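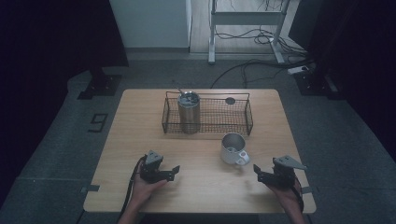
Clearing the Table Is Still Slow Work for Machines

Print this story | E-mail this story

Putting a mug in a basket takes a person a second or two. Teaching a machine to do it in any kitchen, with any mug, is taking Vuloris a good deal longer, and the company said in July that it will not offer a table-clearing machine to homes this year.

The company had planned to place its first machines with paying households before winter. It will now run a longer trial in two staff break rooms at Andell, a maker of office furniture, and decide on home sales after that.

"We can do the mug we know, in the spot we know," said Dewanti Pattinasarany, who heads the chores program at Vuloris. "People don't keep their mugs in the spot we know."

Much of the program's work is now done by people. They sit or stand at a table with a gripper in each hand and do the job the machine is supposed to learn. A typical set has a wire-mesh basket at the back of a wooden table and a mug out in front of it. A tall steel tumbler with a straw may already be standing in the basket. The person works only with the two grippers, and the motions are recorded and used for training.

Paweena Sukprasert, who schedules the sessions, said the worker changes the layout after every run. The mug is moved or turned so that its handle points another way, and the basket is shifted or swapped for a different one. Shifts run from morning until 3 p.m., with a break at noon.

"Handles are most of my day," Sukprasert said. "If the handle is toward you, it's easy. If it's off to one side, you have to decide whether to take the handle or the rim, and people don't all decide the same."

Tumblers have been harder than mugs, she said. They are tall and smooth, and a straw sticking out of the top can catch on a gripper or on the edge of the basket. Baskets with handles at the ends cause trouble of their own, as an arm coming in from the side has to go over the handle or around it.

In the company's last round of tests before the July decision, the machine cleared 57 percent of tables without help. A table counted as cleared only if every cup and mug ended up in the basket and was still upright. Most of the misses were mugs that tipped as they were let go. In a smaller number of runs the machine closed its gripper beside the handle and lifted nothing.

Pattinasarany would not say what figure the company needs to reach before it sells to homes. She said it was higher than the one it has – "quite a bit higher" – and that speed would have to improve as well.

Andell agreed to the longer trial after a short one in the spring. Mpho Mokoena, the facilities manager there, said the machine was useful late in the day, when the break rooms were empty and it did not matter how long a table took. It was less useful at lunch.

"It stops when somebody walks by, and it should," Mokoena said. "But at lunch somebody is always walking by. So at lunch we wipe up after ourselves like before."

Staff at Andell were asked to leave cups on the tables instead of carrying them to the sink. Mokoena said some did and some could not get used to it. The trial also turned up a problem the company had not planned for, which was drinks that were only half finished. The machine had no good way to tell those from the empty ones. A card was put on each table asking people to keep a hand on any cup they still wanted.

Other companies have been more willing to sell. Wititz, which makes carts for restaurants and cafeterias, has been taking orders for a unit that carries full dish baskets from the dining area to the kitchen. It does not load them. Shufen Xie, the product manager for the cart, said that was a choice the company made early on.

"Carrying is a job we can promise," Xie said. "Picking up is a job we can show you on a good day."

Pasaribu, a chain of lunch counters, uses the carts at one site and has looked at loading machines from several makers. Suryani Kusuma, who runs operations for the chain, said none of them could keep up with the noon rush. A new hire who has never bused tables is faster by the end of the first shift, she said, and can also be sent to the register when the line gets long.

Kusuma said she would look again if a machine could handle glass. Most of those she saw were shown with mugs and plastic cups, and she was told in two cases that thin glassware was not supported.

Price is another open question. Vuloris has not announced one for its home model and said the break room trial is being run at no charge to Andell. The agreement calls for a Vuloris technician to be on call during working hours. Mokoena said the technician was needed often during the first weeks of the spring trial and less after that, mainly to free a gripper that had hooked itself on the wire of a basket.

Sukprasert's group, meanwhile, is adding people and tables. New workers practice before any of their runs are kept, she said, and most need a few days before they stop reaching too far past the mug. Plates and flatware come next on her list, with bowls after those. Flatware has been tried once already and was put off, because forks lying flat on a table were hard to get under with the present gripper tips. A thinner set of tips is being made.

The trial at Andell is to start once the second break room has been fitted with a charging dock. Households that had signed up for the first machines will keep their place in line, Vuloris said, and may have their deposits returned if they ask.

Print this story | E-mail this story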